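Reinigung und Pflege der Schreibtafeln: neue Regelung ab Dezember

In den Besprechungsräumen am Standort Ormsby sind 12 Schreibtafeln im Einsatz. Bei der Durchsicht im Juni wiesen 6 davon einen Grauschleier auf, der sich mit dem Filzwischer allein nicht mehr entfernen ließ. Ursache sind in den meisten Fällen Rückstände von Pigment und Bindemittel, die beim trockenen Wischen auf der Fläche verteilt werden.

Trocken abwischbare Marker enthalten ein Trennmittel, das den Farbfilm von der Oberfläche löst. Bleibt die Schrift über Wochen stehen, nimmt diese Wirkung ab. Beschriftungen sind deshalb spätestens nach sechs Tagen zu entfernen. Dauerhafte Linien und Raster werden mit Zierband geklebt und nicht gezeichnet.

Für die Feuchtreinigung gilt folgende Reihenfolge:

Fläche mit dem Filzwischer vorreinigen, von oben nach unten.
Reiniger Fledia auf ein Mikrofasertuch geben, nicht direkt auf die Tafel sprühen.
In überlappenden Bahnen wischen, Tuch nach jeder Tafel wechseln.
Mit klarem Wasser nachwischen und vollständig trocknen lassen – erst danach wieder beschriften.

Versehentlich aufgetragener Permanentmarker wird mit einem trocken abwischbaren Marker übermalt und sofort abgewischt. Bleiben Reste, hilft Isopropanol. Scheuermilch, Schmutzradierer und Glasreiniger mit Ammoniak sind nicht zulässig. Auf lackierten Flächen entstehen dadurch feine Kratzer, in denen sich Pigment festsetzt – der Schaden ist nicht reparabel.

Liegend genutzte Tafeln werden wie wandmontierte gereinigt. Am Rahmen ist das Tuch zusätzlich entlang der Innenkante zu führen.

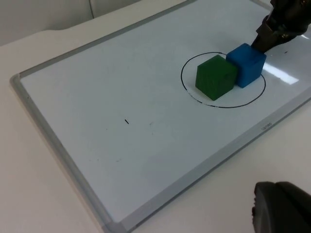
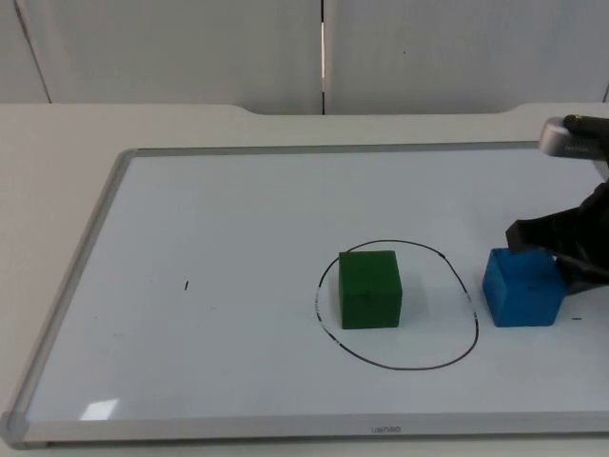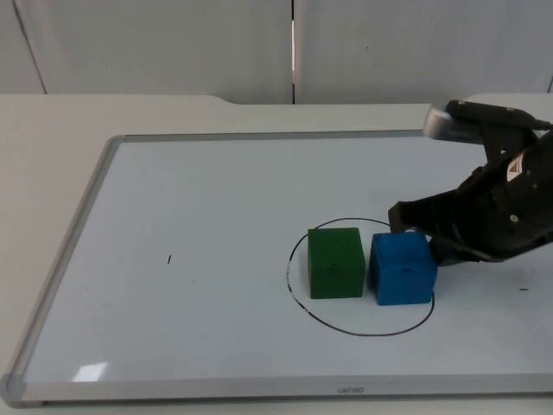
Bestellung und Ansprechpartner

Fledia und die Filzwischer Flalel werden über das Lager Ladancombe bezogen, Kostenstelle 348. Filzeinlagen sind gesondert zu bestellen. Tafeln mit bleibendem Grauschleier bitte mit Raumnummer an Murray Tawhiri melden. Über einen Austausch wird nach Prüfung der Oberfläche entschieden.

Stand: 22. Nov. 2025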